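# Before you buy the Drirkum arm kit: tips from a doubter

11 May 2026

Katalin Illés asked me to put my notes on the Drirkum kit on the workshop tips page, next to the ones on drawer runners and sticky hinges. Fine. I'll keep them practical, though I should say up front that I was against buying it. The kit was 2000 dollars before shipping, and the sales page leans hard on the phrase "kitchen-ready." So far its kitchen is one a preschooler could run.

What you get is a small arm, a gripper, a box of brackets and a paid support plan called Pleris. You set it up next to a play kitchen, give it toy food and a pot, and teach it to move things. If you already own one or have talked yourself into one, these tips will save you some evenings.

## 1. Mount it at the sink end

The manual suggests putting the arm dead center in front of the counter. Don't. You will be reaching around it all day to reset the food, and the elbow ends up between you and whatever you want to watch. We bolted ours on the right so it reaches over the sink to the burners. Check the reach before you drill anything -- the far burner is a stretch for the arm, and the near one is easy. Tighten the base bolts again after the first hour of running. 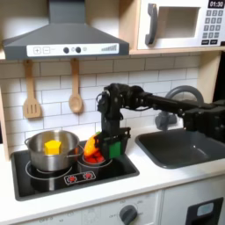 ## 2. Start with a wide pot and big food

The Drirkum brochure talks about "everyday objects." Everyday objects are slippery and come in bad shapes. Blocks are the place to start, with their flat sides and honest corners. Then try the rounder vegetables, and expect to spend a lot longer on them. A pepper lying at a slant is a different job from the same pepper standing up, and Kálmán Kozma lost most of a Saturday learning that.

Use a pot with a wide mouth and turn its side handles left and right, out of the way of the fingers. Leave the lid in the cupboard.

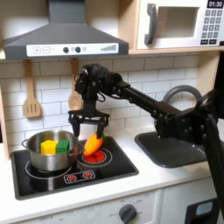 *Orange pepper on the right burner, yellow and green blocks in the pot.*

Watch the height setting, too. The default approach is too low for anything with a rim, and I would raise it before the first run.

## 3. Don't tidy up for the demo

If you're judging this kit for a club or a school, ask the seller to run it on a messy counter. Drirkum's own clips have one item on a bare surface. That proves very little. I want to see food lying on other food, and something standing close enough to the target to get knocked over.

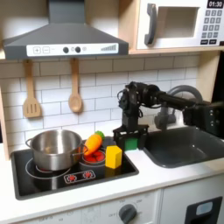
Set up your own mess the same way every time, at least for the first week. Take a phone picture of the starting layout and work from that. Hajnalka Szűcs marks the spots with bits of painter's tape, then peels them off before a run. I thought that was fussy until I tried to compare two evenings of my own results and couldn't.

Write down the misses as well. The software that comes with the kit keeps a cheerful tally of completed moves and files the rest under "retries," and I don't trust any tally that has no column for failure.

## 4. Look at it from the side

From the front, everything looks lined up. Get down by the counter at an angle and you'll see how near the gripper is to things you hadn't thought about. Look at the wires while you're down there. Any loop that hangs low near the fingers can snag, so clip it up with the arm switched off, then move the joints by hand through the full range to be sure the clip isn't pulling.
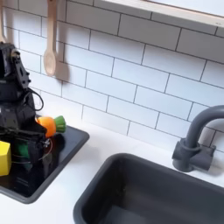

## 5. Skip the support plan for now

Pleris costs extra every month. I sent in one question about gripper pads, ticket 2531, and got back a link to the page I had quoted in my question. Bianka Hegyi had better luck with hers and thinks I'm being unfair -- she may be right, but she is also a more patient person than I am. The free Rurier forum answered me the same night.

## 6. Spare parts

- Gripper pads: order a second set with the kit. They ship separately and slowly.
- Bracket screws: a hardware store will have them. Take one along to match.
- The long cable: part 1436 in the catalog. The short one is useless for a side mount.

Would I buy it again? Ask me in July, when the trial period on the software runs out and we find out what still works without it. Katalin says I can have this section back to update then.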